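Firnatmont Home Notes
Issue 349, 3/11/21

The Bare Bed Weekend

Hello again, tidy friends! Remember back in January when I asked which room you most wanted to deal with before spring? The kitchen usually runs away with that one, and this year it lost to the bedroom by a mile. So this issue is all bedroom, and I am thrilled, because it lets me write about my favorite small job in the whole house: stripping the bed right down and leaving it that way for a while.

I mean all the way down. Sheets off, blanket off, the decorative cushions (if you're a cushion person) out in the hall. Leave one pillow if you like, so the thing still looks like a bed. Then open a window and walk away. A mattress spends nearly its whole life covered up, and a few hours of plain air does it a world of good. Ours smells better afterward, I sleep better on it, and I get to look at the quilting, which I always forget is so pretty.

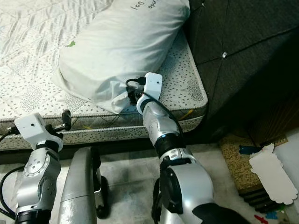
Wavy quilting on top, little dark grey flecks on the side, and a piped seam along the edge.

While it's bare, go over the edges with your fingertips. Piping is where crumbs and lint like to live, and you'll nearly always find a stray thread or two. Please don't pull them! Snip them close with small scissors. I pulled one on our old mattress years ago and opened up a seam as long as my hand, and I then spent an evening with a curved needle saying words I won't print in a newsletter.

Next comes the vacuum with the upholstery brush, slowly, one long pass from the head to the foot and then another side to side. If there's a mark, use a damp cloth with a drop of dish soap and dab at it. You want as little water as you can get away with. I used to sprinkle baking soda over everything and leave it for the afternoon, and I still do it now and then, but vacuuming it all back out of a quilted top takes forever and I've gone off it a bit.

Several of you wrote in about flipping. Check the label first! Plenty of newer mattresses have a top and a bottom and should only be turned end to end. Ours gets turned when the clocks change, which makes it coming up very soon.

Now for the floor, and for all the things that end up standing on it. You know the corner I mean. Every bedroom has one, and it's where the fan goes, and the bucket, and the bag you were going to take somewhere.
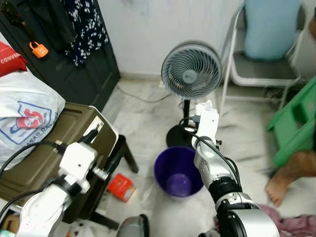 Fan, purple bucket, and an olive-green storage box up on its black stool by the wardrobe.

I have a real soft spot for a lidded box on a stool. It gets your off-season clothes up off the floor, you can run a broom underneath, and you don't have to crouch to open it. If you try this, put a label on the front, where you'll see it without moving anything. And keep the lid clear if you can manage it. Bags love a lid. Put one there and it has company by the weekend, and then you're lifting off three things every time you want a sweater.

Outside of the wardrobe, same idea. A dress hung on the front is a lovely thing to wake up to (I do it with whatever I'm wearing the next day), but two or three garments out there and the door turns into a project. My own rule is one night only. It goes on in the evening and it comes off in the morning, whether I wore it or changed my mind.

A word for fans, too. This is a great time of year to clean one, before you need it. Unplug it, take the front grille off if yours comes off, wipe the blades with a soapy cloth and let every part dry before it goes back together. And have a look at where the cord runs. Along the wall is best. Mine crossed the path to the closet for a whole summer and I stepped over it every single night like a show pony.

A bucket is worth keeping close by for all of this, and a bright one is more fun. I use mine for warm water first, for the blades and the baseboards, and then once it's dry it becomes the collecting bucket: hair ties, pens, coins, receipts, the lone sock. Everything small on the floor goes in and gets sorted at the kitchen table with coffee. So much nicer than trotting off to another room with every single item!

If your bed sits right up against other furniture, that gap is your next stop. Slide the bed out as far as the room lets you and get the broom or the crevice tool down in there. You will find things. I found a library card from our Matheson Street days, and we left Matheson Street in 2000.
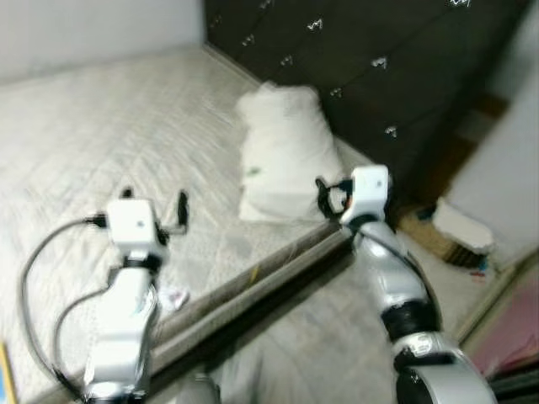

Once the gap is clean, measure it before you push everything back. You want enough room to get a flat hand in at the side so you can tuck a sheet without skinning your knuckles. Good drawers need space too, and if yours only open halfway because the mattress is in the way, think about what goes where. Summer things and spare blankets can have the drawers you can't reach easily. Everyday socks should get the best drawer in the house, in my opinion, and I will defend that to anyone.

Handles are an easy win while you're down there. Small metal ones pick up a dull film from hand lotion, and a dry microfiber cloth brings the shine right back. Give each one a wiggle as you go and tighten any that turn.

Then the pillow. Take the case off and press it flat between your hands, then let go. If it plumps back up, wonderful, keep it. If it stays folded like a tired omelet, it has done its duty and you can cut it up to stuff a draft stopper. Most pillows wash beautifully two at a time, so the drum stays balanced, and they need far more drying than you'd think. I give mine a full dry, a good shake, and then another 30 minutes on low.

Last of all, make the bed again. I like to go plain for the first night — white on white, one pillow, nothing fancy — and bring the color back the next day. There's something so restful about all that pale fabric, and a dark piece of furniture alongside makes it look brighter still.

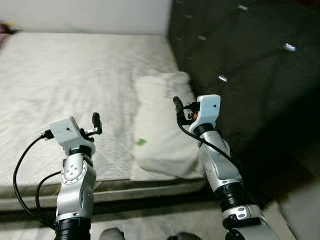 Quick bits from your letters

On mattress pads: three of you asked what I use. It's a plain cotton one from Stekico, 9 years old and still going, washed monthly. Any pad with deep elastic corners will do the same job.

On fitted sheets that pop off: try turning the sheet a quarter turn. I know how silly that sounds, but so many of us have been putting them on sideways all this time! Rernetti sews a little tag at the foot end of theirs, and I've started adding a stitch of colored thread to all of mine in the same spot.

On how long to leave the bed bare: a whole morning if you can, an hour if you can't. Keep the cat out. Mine considers a bare mattress to be a personal gift.

Next issue we're into closets, so start saving your shoe boxes, and do write and tell me what you found behind the bed.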